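Poste de démonstration à deux pinces – liste de contrôle sécurité, avec mes commentaires
Atelier Bosik, cellule « apprentissage par le geste »
Remplie un mercredi, début de poste, avec Ya-wen Ho

Pour ceux qui arrivent : les cases oui / non / à revoir sont celles du formulaire Troltier, je n'y ai pas touché. Les commentaires sont de moi, et oui, ils débordent (Ka-ming Choi m'a demandé de faire court, j'ai essayé, vraiment !). On contrôle le poste où les opérateurs montrent les gestes de rangement qui servent ensuite à régler les bras de la ligne Elero.

1. Accès et circulation

1.1 Passage libre autour de la table : À REVOIR
Les câbles, encore et toujours les câbles. Côté fond, il y en a un paquet emmêlé sur la moquette au pied de la tour noire, et un autre, long, qui fait une courbe à gauche de la table. Quand on est debout devant le plateau, ça ne gêne pas. Par contre, dès qu'on fait le tour pour aller chercher quelque chose derrière, on lève les pieds. Je demande des passages de câbles au sol, couleur visible, avant la fin de décembre.

1.2 Rails métalliques repérés : À REVOIR
Le métal gris dans la pénombre, on ne le voit pas si on vient de la partie claire. Une bande adhésive jaune sur toute la longueur et on n'en parle plus.

1.3 Pieds des supports hors du passage : OUI
Mais j'aimerais un repère au sol. Chacun les repousse un peu à sa façon en entrant et le lendemain ils ont bougé.

2. Éclairage

2.1 Plan de travail éclairé : OUI
Très bien sur le plateau, rien à dire.

2.2 Contraste avec le reste de la pièce : À REVOIR
C'est le point qui m'a été remonté par presque tout le monde. Avec les rideaux noirs, on passe d'un plateau blanc à un fond sombre, et après une longue série les yeux fatiguent. Ya-wen propose une petite lampe indirecte côté entrée, allumée seulement pendant les pauses. Je trouve l'idée bonne, à tester avec l'équipe vision pour ne pas leur abîmer les prises.

3. Plateau et objets

3.1 Surface dégagée, seulement les objets de l'exercice : OUI
Deux balles de tennis, un bac transparent. On commence par ça avec les nouveaux parce que ça ne coupe pas, ça ne casse pas, et que si ça roule par terre tout le monde rigole et on recommence.

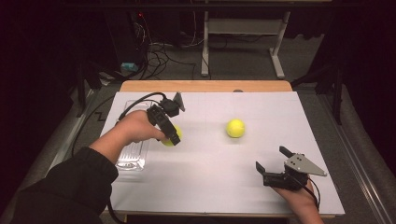
3.2 Bac en bon état, sans arête vive : OUI
Passé le doigt sur tout le bord, rien. Je préfère quand même qu'on le change au premier éclat, le plastique fendu coupe plus qu'on ne croit.

3.3 Quadrillage lisible : OUI, avec une réserve
Les lignes sont pâles. Pour les personnes qui portent des verres progressifs c'est pénible, deux collègues me l'ont dit séparément. Qu'on les repasse un peu plus foncé, si le réglage des caméras le permet.

4. Pinces tenues à la main

4.1 Poignées et gâchettes, pas de jeu : OUI
Contrôlées l'une après l'autre, gâchette à fond puis relâchée, 4 fois de chaque côté.

4.2 Plaques métalliques, vis serrées, bords ébavurés : À REVOIR
Les plaques triangulaires grises ont des pointes, et les pointes sont pile à la hauteur où on passe l'autre avant-bras quand on croise les mains. Pas d'accident, mais je me suis accroché la manche. Je demande des embouts en caoutchouc. Bråten en a au catalogue, Ya-wen a déjà la référence.

4.3 Câbles des pinces, longueur suffisante : OUI
Penser à vérifier des deux côtés, et bras tendus ! Bras pliés tout paraît toujours assez long.

4.4 Doigts de pince, surface et ouverture : OUI
Ouverture complète sans forcer. J'ai regardé les faces de près, pas de morceau qui se détache. À nettoyer au chiffon sec, surtout pas à l'alcool (on a déjà donné sur l'ancien poste).
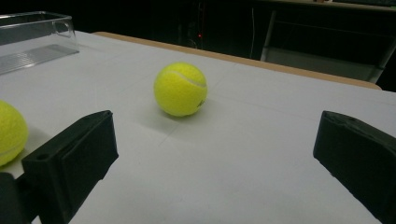 4.5 Risque de pincement affiché au poste : NON
Le seul NON franc de la feuille. L'affiche existe, elle est dans mon bureau, je la pose demain matin. Tout le monde sait que ça pince, mais le jour où on reçoit des intérimaires il faut que ce soit écrit.

5. Posture et rythme

5.1 Hauteur de table adaptée : À REVOIR
Elle ne se règle pas. Pour moi c'est parfait, pour Ka-ming c'est trop bas, il finit la matinée en se tenant les reins. Tant qu'on n'a pas de table réglable, marchepied pour les uns et poste raccourci pour les autres.

5.2 Poids en main acceptable : OUI sur une heure, NON au-delà
Là je prends un peu de place, parce que c'est ce qui a le plus changé dans nos journées. Avant, au rangement, on marchait, on portait, on se penchait. Maintenant on est debout au même endroit avec une pince dans chaque main et les coudes en l'air. On ne porte plus de caisses, très bien, mes genoux disent merci – mais les épaules et les pouces prennent le relais. L'objectif affiché est de 3000 gestes par campagne. Le chiffre ne me choque pas, à condition qu'on le découpe et qu'on tourne.

5.3 Rotation des opérateurs respectée : À REVOIR
Sur le papier, on tourne. Dans les faits, ceux qui ont « la bonne main » restent plus longtemps, et comme ils sont fiers du résultat ils ne réclament pas. Je demande que la rotation soit notée par écrit, avec l'heure.

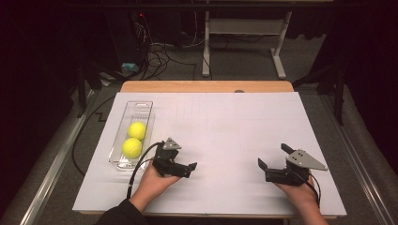

Photo : atelier Bosik, cellule démonstration

5.4 Pause entre deux séries : OUI
Ya-wen pose un minuteur, tout bête, et ça marche très bien. Je voudrais le même sur les autres postes.

6. Information des personnes

6.1 Les opérateurs savent ce qu'on enregistre : À REVOIR
Question qui revient à chaque réunion : est-ce qu'on mesure mon geste, ou est-ce qu'on me mesure, moi ? La réponse donnée oralement est claire, ce sont les gestes, et les enregistrements ne servent pas à l'évaluation. Je veux la même phrase sur une feuille signée par la direction et affichée à l'entrée. Tant que ce n'est pas fait je laisse « à revoir », même si on me dit que c'est évident.

6.2 Reconnaissance de la compétence : hors formulaire, j'ajoute la ligne
Attraper une balle ronde avec deux doigts de pince sans la faire fuir, essayez, vous verrez ! Il faut du métier. Les collègues du rangement l'ont appris, ils l'expliquent aux autres, et leur fiche de poste dit toujours « manutention ». Je le signale ici faute d'avoir trouvé la bonne case ailleurs.

6.3 Personne à prévenir en cas de gêne ou de douleur : OUI
Ya-wen le matin, moi l'après-midi. On n'attend pas la fin de la série pour parler.

Suites à donner
Passages de câbles et bande jaune sur les rails : moi, avec la maintenance.
Embouts pour les plaques : Ya-wen, commande Bråten.
Affiche pincement : moi, demain matin.
Table réglable : Ka-ming, demande de devis.
Feuille sur les enregistrements : direction, je relance.

Prochain passage une fois les embouts posés. Si vous voyez autre chose d'ici là, écrivez-le au dos de la feuille, je la relève tous les soirs.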